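Handout 3: Dowels, pins and the parts you'll be handling

14 comments · 6 shares

Okay, so last time we got a little lost in glue, and I promised Elżbieta Krawczyk's half of the group that I'd go back over pins before anybody drills anything. Bring your notes from the first session if you still have them (if you don't, borrow from a neighbor).

A pin does two jobs. It lines the parts up, and it carries some of the sideways load once they're together. For lining up, what you want is a snug fit and a straight hole, and the hole is the part people rush! I drilled nearly 70 practice holes in scrap maple before I stopped wandering off to the left, and I still check every one with a small square.

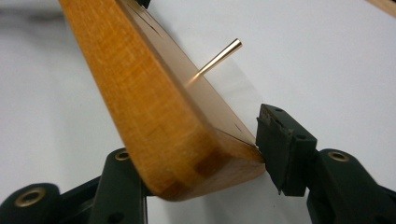
Fig. 1. Metal rod standing out from the flat face of a wooden block.

Look at how the light behaves on a smooth face like that one. The rod throws a faint bright streak onto the surface below it, and on your own blocks you can use a reflection like that as a quick check. Turn the block slowly under the lamp. If the pin and its reflection make a kink where they meet, the pin is leaning. It won't give you a number, but it's fast, and I do it before I reach for any tool.

Look at the end grain too. It usually reads darker than the long sides, it drinks up finish, and it holds a pin poorly, so we'll be drilling into the side faces only. Round the corners a touch after fitting, please, and not before. You need the crisp edge to measure from.

For practice: cut your blocks 100 mm long, mark a center line, then set the first hole 20 mm in from the end. Use a brad-point bit. Aliki Kalogeropoulos has the spare bits in the Sadowski tin, and they go back in the tin.

Next session: grooves, and what to do when one runs into a pin hole.

Share · 6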